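Speaker notes – paper cups and what becomes of them
Plarnetholm repair and reuse evening, Dec 20, 2019

Running time 60 minutes with questions. Talk for 40 if the tea is late, no longer. Water jug on the left of the lectern. Pass the cut-up cups along the front row before starting.

Slide 1. Title only. Wait for the door to close.

Slide 2. Why cups.
Start with the hall kitchen. In August we kept every paper cup used at the hall, from the summer fair and the evening classes together. We rinsed them, stacked them and counted them at the end of the month. The figure was 1367. Say it once and leave it on the screen. Most people guess a few hundred.
Mention that the fair accounts for more than half. The rest is tea and coffee, a few at a time.

Slide 3. How a cup is put together.
Keep this part slow. A typical cup is two pieces of board. One is a curved strip that wraps into a cone with the top sliced off, and the other is a disc for the base. The strip overlaps itself and is sealed, and that gives the side seam. The disc goes in at the narrow end and the wall is folded under it to hold it. The top edge is rolled outwards. The roll does two jobs: it is comfortable on the lip, and it keeps the mouth of the cup round when you pick it up.
Ask the front row to find the seam with a thumbnail. Give them a minute. Someone always asks whether it is glued. Usually the lining is heated and pressed until it sticks to itself – no separate glue on the side.

Slide 4. Looking inside.
The base and the wall are not always the same shade of white. Point to the line where they meet. When a cup starts to leak after standing a long time, that join is the first place to look, then the bottom of the side seam.

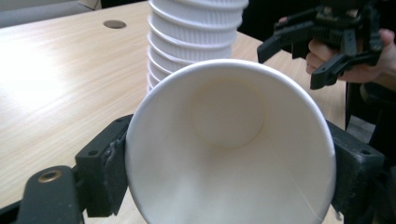 When this slide went up at the Vultby run-through, a remark came from the back that the seam was all very well but the lining was what mattered, and could the talk please get to it sooner. Fair point. The lining now has its own slide and comes next, where before it was near the end.

Slide 5. The lining.
Plain board goes soft with hot tea in it. So the inside has a very thin layer of plastic, most often polyethylene. You can't see it. Tear a cup slowly and you may feel it stretch before it gives. Do the tear at the lectern, away from the microphone.
Some cups have a plant-based lining instead. It still needs the right sort of composting plant, and a heap at the bottom of the garden won't do. Expect a question here. Answer it and move on.

Slide 6. Where they can go.
Ordinary paper recycling doesn't want them, as the lining gets in the way of pulping. Some mills can deal with it, but they need cups kept separate and fairly clean. Plevik has a collection point by the library. Lids off, drink out, quick rinse, stacked in the tube. Lids go in with plastics if the label allows it.
Don't promise anything about how far they travel after that. We asked and are still waiting to hear.

Slide 7. Second uses.
Short slide. Seedlings (hole in the bottom, good for one sowing, take the plant out before it goes in the ground). Screws and washers while a thing is in bits on the bench. Brush cleaning, water only – white spirit is a bad idea in these. Paint for small touch-ups.
All of these put off the bin by a week or two. Say so.

Slide 8. Mugs.
The hall bought 9 boxes of second-hand mugs from the Aguirre café when it shut. They are in the tall cupboard. Washing up for a full evening takes two people some 20 minutes, one washing and one drying. The drying cloths run out first, so bring a spare.
Paper cups are staying for the fair. We haven't got the sinks for it.

Slide 9. Questions.
Leave slide 3 ready to go back to, people like the drawing of the flat pieces. If asked about foam cups, say we didn't look at those. If asked about cost, the sheet is on the table by the coats.

Afterwards: collect the cut-up cups, switch off the projector at the wall, key back through the office letterbox.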